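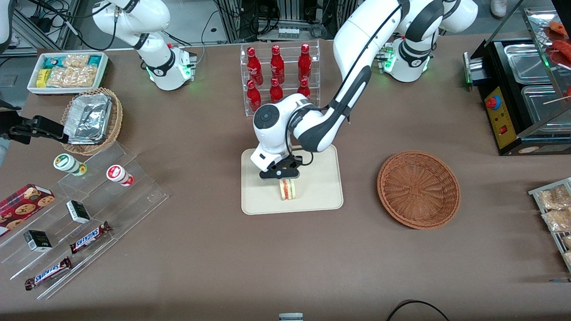

On Wednesday Olga Saavedra came to the laboratory at six in the morning, before the heating. She wanted to read the numbers alone.

The method was hers. The arms at Cakthorpe learned the snack counter from 640 recorded attempts, and everybody before her had kept only the good ones. Olga kept the bad ones too. She marked in each the moment where the hand began to go wrong, and she let the machine learn also from this moment. Leandro Ojeda said it was like teaching a child to walk by showing him stairs.

In the first test, without the bad attempts, 230 sandwiches of 330 arrived whole. She opened the file of the second test and put her hand over the last line, as she did when she was a student.
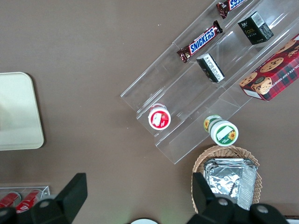

The candy bars she was not afraid of. A candy bar forgives the fingers. Bread does not forgive, and for bread she had given up her August and also, a little, her sister's wedding.

She took the hand away. There were 40 more.

The door opened and Jessie Niven came in with her coat still closed.

"You read it without me," Jessie said.

"Only one line."

"And?"

Olga turned the screen to her. Jessie read it standing, then she sat down and read it again. Outside a truck was trying to park and could not do it.

"We must repeat it with other bread," said Jessie finally. "Darragh will ask about the bread."

"Yes," Olga said. She was already looking for her shoes under the desk, to go and buy some.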